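The Prastow Floor: Slippers, Shelves and Laundry

Since March our guest lodge crew in Wuklow has shared the tidying with a two-armed robot, and we love it! Fewer sore backs, and more time for the guests.

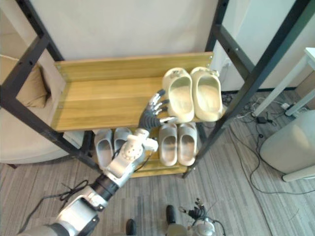 Hand open at the upper shelf, cream slippers on the right.

Slippers were the job everyone dreaded. We handled 2,301 of them last season, most of it bent double. Now the morning crew sets up the rack, keeps an eye on things and steps in when a pair gets mixed up.

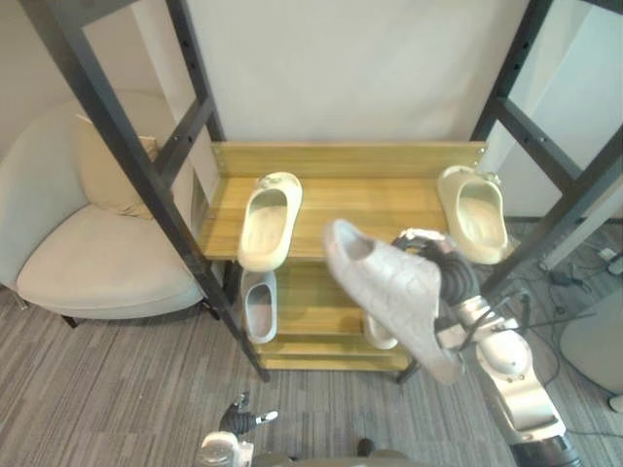 The early shift starts at 10 these days, and two of us have moved over to planning the rooms (a job we'd wanted for ages!). Clothes came next on the list.

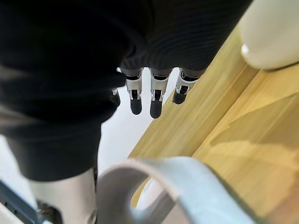 Jelínek wrote in to say the folding is still quicker by hand, and that the crew should keep a say in which jobs get handed over.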